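# White cotton sheets stay creased after folding – what is the correct procedure?

**Board:** Household Linen and Laundry
**Status:** Open to further replies

**Koen Prins**

I am responsible for the linen room at Granum, a small guest house with seven bedrooms. We use plain white cotton flat sheets on all beds. They are washed on the premises, dried in a tumble dryer, folded by hand and placed on open shelves until they are needed.

In recent months our guests have remarked on the condition of the beds. The sheets are clean and free of stains, and no one has complained of odor or roughness. The remarks concern creases. When a sheet is taken from the shelf and spread over the mattress, it shows the lines of the fold, which I consider acceptable, and in addition a large number of smaller creases that run in every direction. These do not disappear when the sheet is pulled tight at the corners.

The present procedure is as follows. The sheets are washed at a warm setting with a full drum. They are moved to the dryer at the end of the cycle and dried until the machine stops by itself. They then remain in a basket until a member of the staff is free to fold them, which may be the same hour or may be the next morning. Folding is done by one person on a table in the linen room. We have an ordinary household iron and a board, but it is not practical to iron every sheet with the staff we have.

I would be grateful for advice on the following points.

- Whether the creases are more likely to be caused by the washing, by the drying or by the time in the basket.
- Whether a sheet that has already dried with creases in it can be corrected without a full wash.
- Whether a different method of folding would help, bearing in mind that there is often only one person available.

I should add that we are not in a position to purchase a rotary press at this time. The owners have also asked that the sheets remain 100 percent cotton, so a change to a blended fabric is not open to me.

**Inskip Linen Desk**

Thank you for the detailed account of your procedure. We operate a hand-finishing service for small lodging businesses and have dealt with this matter on many occasions. Our reply follows the order of your points.

*Cause.* It is helpful to separate two kinds of crease. Fold lines are straight, run parallel to the hems and cross at right angles. They result from storage and generally soften once the bed has been slept in. The second kind has no order to it. It is formed when the cloth is pressed together in a heap while it is warm, and it sets as the cloth cools. From your description, you have the second kind on top of the first. We would look first at the basket, then at the size of the load, and only then at the wash itself.

A full drum is suitable for towels. It is not suitable for sheets, which wrap around one another and form a tight rope in the middle of the load. The outside of the rope dries and the inside does not, and the machine continues to heat both. We recommend that the drum be filled to no more than two thirds with sheets, and that sheets be dried without towels or pillowcases. Pillowcases in particular have a way of finding their way inside a larger item, where they hold it in a knot.
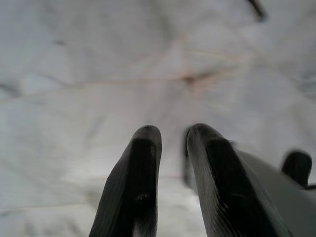
Cotton that has cooled in a heap can usually be recovered without a second wash, provided the work is done before the sheet is folded. The first step is to spread the sheet on a table or a bed and judge how serious the creasing is. White cloth makes this harder than one would expect, as there is no pattern to be pulled out of line and the creases appear only as soft shading. Folds and creases that run in various directions, as they do in the white fabric shown here, call for treatment over the whole area, and there is little to be gained by pressing a single line. Mist the surface lightly with clean water from a spray bottle. The cloth should feel cool to the hand and should not be wet enough to darken. Leave it for five minutes so that the moisture can spread through the weave. Then place both palms flat at the center and smooth outward toward the hems, lifting and pulling each edge as you reach it. Turn the sheet if the underside is worse than the top.

If you have a number of sheets in this condition, they may instead be returned to the dryer, two at a time, with a clean damp hand towel, for a short period on medium heat. Remove them while the machine is still turning through its cool-down, if your model permits the door to be opened at that stage. Shake each sheet out once by the short hem.

*Folding with one person.* The usual instruction to fold a sheet in the air assumes a second pair of hands. One person will do better on a flat surface:

1. Lay the sheet out with the wide hem at the far side of the table. Let the excess hang over the near edge.
2. Smooth from the center to both sides.
3. Bring the left side over to meet the right side. Align the hems first and the selvage second.
4. Smooth again. Any crease left between the two layers at this stage will be pressed into both of them.
5. Bring the near end up to the wide hem, then fold in half once more.
6. Finish by folding in thirds toward the hem, so that the last edge lies underneath.

Your table should be at least as wide as half the sheet. If it is not, a made-up bed is a better surface than a narrow table.

*Storage.* Please keep the stacks low. Weight on the bottom sheet sharpens every line in it. New laundry should go to the bottom of the stack or to the left of the shelf, according to whatever rule your staff will remember, so that the same few sheets are not used and washed continually while the remainder lie under pressure.

We would also draw attention to the mattress protector. A quilted protector that has shifted or shrunk will produce ridges in the sheet above it, and these are easily mistaken for creases in the sheet itself. Strip one bed completely and check before you change anything in the linen room.

**Rurkulico**

Use less heat. We had the same trouble with cotton sheets and it was the dryer running too long. Take them out slightly damp and put them straight on the bed. They finish drying flat and you don't have to iron.

Fabric softener helps too, but not on towels.

**Clostinside Housekeeping Office**

We agree with the greater part of what has been said by Inskip and wish to make two corrections to the reply directly above.

It is not advisable to make up a bed for a guest with a damp sheet. Moisture passes into the mattress protector and, if the room is closed, may remain there until evening. The method is satisfactory in a private home where the bed is left open to the air for the day. In a guest house it should be limited to rooms that will not be occupied that night. The other point concerns fabric softener. It does make the cloth easier to smooth, but it builds up in cotton with repeated use and the sheets begin to feel coated. Where softener has been used for a long time, we suggest several washes without it and with a reduced quantity of detergent.

On the matter of the basket, our own rule is simple and could be posted on the wall of your linen room: the dryer is not started unless someone will be free to empty it. If the staff cannot be present at the end of the cycle, the wet sheets are better hung over a rail or a clean door than dried and left. Wet cotton that hangs under its own weight loses a good many of its creases without any further work. We dry some 100 sheets in an ordinary week and find that a wooden rail with rounded edges leaves no mark, whereas a thin line or wire leaves one that must be pressed out.

With regard to ironing, it may be possible to satisfy your guests by ironing only the part that they see. When the bed is turned down, this is the upper band of the top sheet, to the depth of a forearm. It takes a short time per bed and can be done after the sheet is folded, by opening out the hem end on the board and leaving the rest closed. The pillowcases should also be ironed, if they are not already.

**Koen Prins**

I thank all three contributors. I stripped the bed in our largest room as suggested and found that the protector had indeed gathered toward the foot, so part of the trouble in that room was of our own making. The protectors in the other rooms lay flat.

We will begin with smaller loads and the rule concerning the dryer. Our table is narrower than half a sheet, and folding will move to the spare bed on the upper floor for the present. I would still welcome a recommendation for a spray bottle that produces a fine mist, as the one we have delivers large drops and leaves rings on the cloth.

*Last edited by the poster on 3 Jul 2019*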